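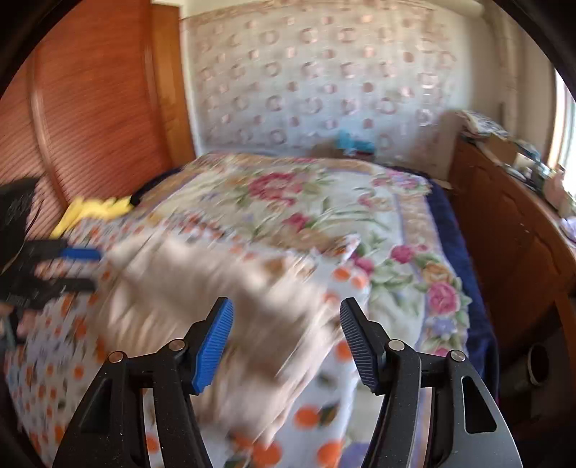
## 3.2 Bedroom textiles

Folding was studied on the bed only, in the Grernbridge homes. Beds are a poor surface for it - soft, already covered, and the bedspread pattern makes the edges of a second cloth hard to find. In the room of Fig. 2 a plain beige cloth was handled over a white cover printed with orange fruit, itself lying on a floral spread. Three layers, the top two creased.

We coded 40 folding episodes in May. Codes as in Hettiarachchi: spread, lift, gather, lay down. Lift and gather overlap alot and were merged for Table 5. Corners held up off the bed count as lift, even when the middle is bunched. Toys near the bed not coded. 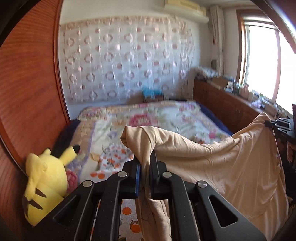 **Figure 2.** Beige cloth bunched at one end, far corner raised; yellow Pikachu plush at the bedside. Coded as lift.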